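Unit 5: Perspective and Foreshortening
Technical Drawing Basics, Marulanda course notes

5.1 Vanishing points

Parallel edges that recede from the viewer are drawn as lines meeting at a vanishing point. Edges parallel to the picture plane stay parallel on the page. A box seen square on needs one vanishing point; a box turned at an angle needs 2.

The horizon line is set by eye height. Surfaces below it show their tops, and surfaces above it show their undersides. Mark the horizon before any other line and keep it until the drawing is inked.

5.2 Furniture

Draw the floor outline of the piece first, then raise the verticals. For a table, find the feet on the floor plane before placing the top. Equal legs get shorter on the page as distance increases, and their thickness must be reduced in the same ratio. 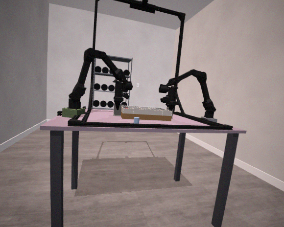
Fig. 5.2. Table in perspective. The rear legs look thinner and shorter than the front pair.

A slab top has a visible thickness at the front edge. Give that edge a separate tone from the upper surface. Students often leave it out, and the top then reads as a sheet of paper.

5.3 Exercise

Draw a plain table 500 mm high from a viewpoint to the left of center. Repeat with the height reduced to 300 mm, keeping the same horizon. Leave all construction lines in place. Use the Berkico grid sheet, hard pencil only.

Reading: Gatuvier workbook, section on measuring points.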